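TRETSIDE ASKS RESIDENTS TO LEAVE THE LID ON

Media release
07/09/2024

Tretside's container refund depot has a new sorting bench, a new set of opening hours and a position on bottle caps, which it would like residents to hear before they spend another Saturday morning in the queue twisting them off.

The position is that the cap stays on. Empty the bottle, put the lid back where you found it and bring the pair in together. Bottles that turn up without a lid will still be accepted, with no questions and only a small amount of sighing.

The reminder follows a July audit in which depot staff swept up 1,469 stray caps from the floor, the drains, the car park garden bed and, in one case, the staff kettle. None of them had come in on a bottle. All of them had at some point belonged to one.

"People have been told for years to take the lid off, and they were very good about it," said depot manager Impi Miettinen. "We are now asking them to stop being good about it. I understand this is annoying. I had a jar of lids at home myself and I couldn't tell you what I thought was going to happen to it."

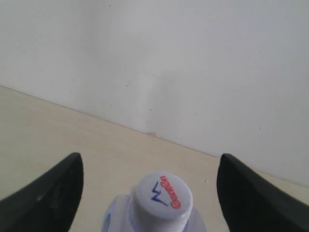

White screw cap in place on a clear plastic bottle, as preferred at the Tretside depot.

Loose caps are small enough to slip through the gaps in most sorting equipment and light enough to leave the site on a decent breeze. Attached to a bottle, they go wherever the bottle goes. The depot's new bench, built by local joinery firm Makowska, has a raised lip along the front edge to catch the ones that make a run for it anyway. It replaces a pair of trestle tables that had leaned towards the drain for as long as anyone could remember.

Labels may also stay on. Residents who find peeling them soothing are welcome to continue in their own time.

Bottles should be empty, and Ms Miettinen would like the word given its usual meaning. A few drops are fine. A third of a bottle of flat lemonade is a drink, and it tends to end up in somebody's boot.

"Give it a quick rinse if it had something sticky in it," she said. "You don't need to run the dishwasher. We're crushing it, we're not having it over for dinner."

Squashing bottles at home is discouraged, as the counting machine needs to read the barcode and sulks when it can't.

Six sorting bays are now open, five of them for drop-off and one reserved for schools and sporting clubs, which arrive with ute-loads and deserve somewhere to park. The Nako Street entrance is the one to use. The Lanik Lane gate remains locked, whatever your phone says.

The depot opens Tuesday to Saturday from 8 am and closes at 6 pm. Bags and tubs can be borrowed at the counter and, in theory, returned.

Media enquiries: Impi Miettinen, Tretside Container Refund Depot, Nako Street, Tretside.

ENDS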